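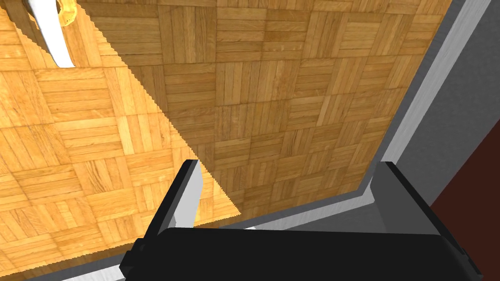

Informe de progreso a la Fundación Kovalchuk
Programa de lecturas itinerantes Simeo
Enero de 2024

Durante el periodo que cubre este informe se han celebrado las lecturas previstas en tres comarcas, con una asistencia acumulada de 1253 personas. La antología de relatos de viaje, segundo eje del programa, ha recibido 74 originales, todos ellos registrados y remitidos al comité de lectura sin los nombres de sus autores.
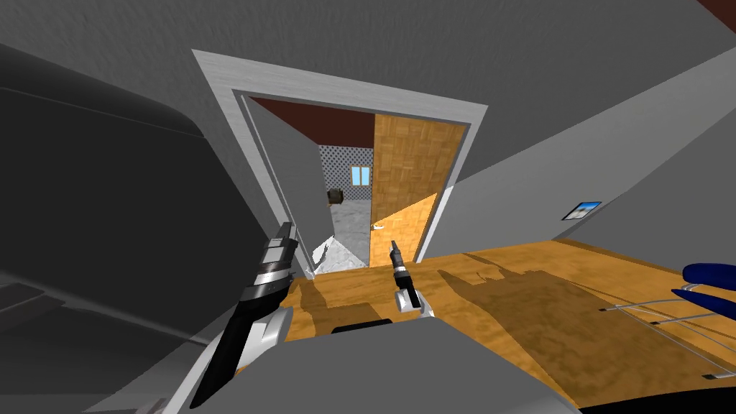 Puerta abierta en una sala con suelo de madera.

La editorial Odumness ha asumido la corrección de los textos seleccionados. La entrega de las primeras galeradas se ha retrasado respecto al calendario aprobado, a causa de la revisión de dos traducciones del portugués. El retraso no afecta al presupuesto - las partidas de edición y transporte se mantienen sin cambios.
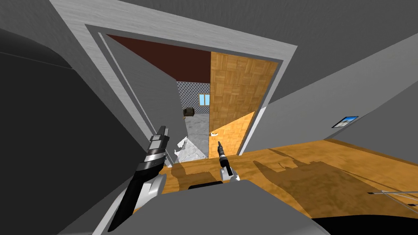
Puerta abierta y marco gris claro.

Queda pendiente la cesión de derechos de un relato ya publicado en revista. En caso de no obtenerse, se incorporará el primer suplente de la lista.

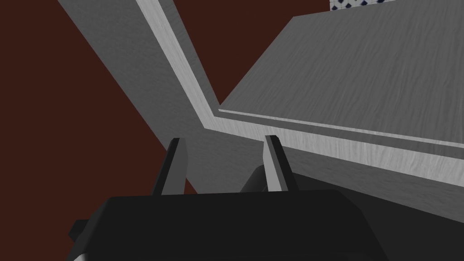
La impresión de la antología se ha encargado a Tiltex, con una tirada de 1552 ejemplares en rústica. El interior se compondrá a una sola tinta. Para la cubierta se propone un fondo gris con veta de madera, como el de las superficies que se ven tras los dos dedos negros, y el título en blanco. Se solicita a la Fundación su conformidad con esta propuesta antes del envío a imprenta. La presentación pública está prevista para julio.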